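Sarerthorpe Students Put Their Hands to Work in New Robotics Class

SARERTHORPE, 2023-05-06 – Twenty students at the Ververidis Technical School are spending their spring teaching machines how to pick things up, and they are doing it with their own hands.

The class, called Clurari, began in March and is open to students in their last two years at the school. It meets after regular lessons and ends with a public contest in which student teams try to get a robot arm to clear a shelf of everyday packages. The arm learns from recordings the students make themselves with hand-held grippers, so every team gets the robot it has trained, good habits and bad ones included!

"I have taught programming for a long time, and I have never had a group so eager to stay late over a cardboard box," said Christos Kourkoulas, who leads the class. "They argue about how to hold it. They argue about where to put their thumbs. Then they go back and do it again, and the second try is nearly always smoother."

How the class works

Each team of students chooses a small set of jobs for its robot. A job might be standing a box upright, moving it from one table to another, or turning it so that a label faces out. One student carries the gripper and does the job at an even pace. A second student calls the start and the stop and writes down what happened. A third sets the objects back in place, usually a little differently each time, so that the robot doesn't learn only one spot on the table.

After 50 clean recordings of a job, the team may hand the set over for training. What counts as clean is written on one sheet of paper that the students drafted in the first week and have been crossing out and rewriting ever since. The latest version says the fingers must close fully before the lift, the object may not be dropped the last inch, and the person holding the gripper may not talk to it. (That last rule was voted in by a wide margin.)

The class has collected roughly 900 recordings so far. Not all of them are useful, and the students say that sorting the good from the bad has been one of the best parts. Teams swap their recordings and mark each other's work, and a team that disagrees with a mark can ask for a second look with the whole class watching. Some of those second looks have run well past closing time.

Boxes have turned out to be harder than anyone expected. A soft toy forgives a sloppy grip. A box slides, tips or swings around one corner, and a robot trained on hurried recordings will copy the hurry. Several teams have slowed down a great deal since March and are getting far better results from the arm.

Starting from different places

Clurari has no entry test. Some of the students had already written code at home, and others had never opened a terminal window before the first meeting. The early sessions were planned around the grippers for that reason: everyone can pick up a box, and everyone can have an opinion on how it ought to be done. The programming comes in during the third week, once the students have recordings of their own to look at.

"You start out thinking the computer part is the robot part," Kourkoulas said. "Then you watch your own recording played back, and you see that you wobbled, and you know exactly why the arm wobbled. I love that moment. The whole room gets loud."

The students keep a shared notebook where every failed run gets a line. Entries range from the very technical to the very short. One page is given over entirely to the question of whether a box should be gripped by its narrow edges or its wide faces, with arguments on both sides and no winner yet.

Support from Vivov

The recording tools and the robot arm are on loan from Vivov, an engineering firm with a workshop in Sarerthorpe. Vivov staff visited the class in its opening weeks to show students how to handle the grippers, replace worn finger pads and check that a recording has been saved in full. The firm will also provide two of the judges for the final contest.

The school covers the cost of the class, and students pay nothing to take part. Objects for the practice tables come mostly from home. Families have been generous with empty packaging, to the point that the class has asked them to hold off for a while.

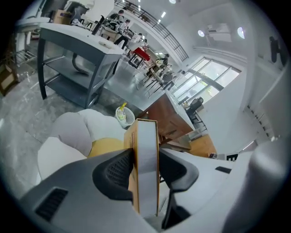 A cardboard box held upright between the finger pads of a hand-held gripper, with work tables in the background.

The contest

Six teams will compete in the final. Each will have its trained robot clear a shelf of packages onto a table, first with items the robot has seen before and then with a few it has not. Points are given for every package set down standing, and taken away for anything dropped or crushed. There is a separate prize for the best notebook, judged on how well another team could repeat the work from what is written there.

Visitors are welcome and will be able to try a gripper for themselves before the first round. The students will run that table and have promised to mark every visitor's attempt against their own sheet of rules, no exceptions for parents or teachers.

The school plans to offer Clurari again next year and hopes to make room for younger students. Recordings from this year's class will be kept so that the next group can start by comparing its work with what came before. Current students have asked to come back as helpers, and a few have already begun a list of jobs they ran out of time for: folding a towel, opening a drawer, and putting the lid back on a jar.

"The jar is going to be awful," Kourkoulas said. "I can't wait."

About Clurari

Clurari is an after-school robotics class at the Ververidis Technical School in Sarerthorpe. Students record everyday tasks with hand-held grippers, train a robot arm on the results and test it in a year-end contest. Questions about the class or the final may be sent to the school office, marked for the attention of Christos Kourkoulas.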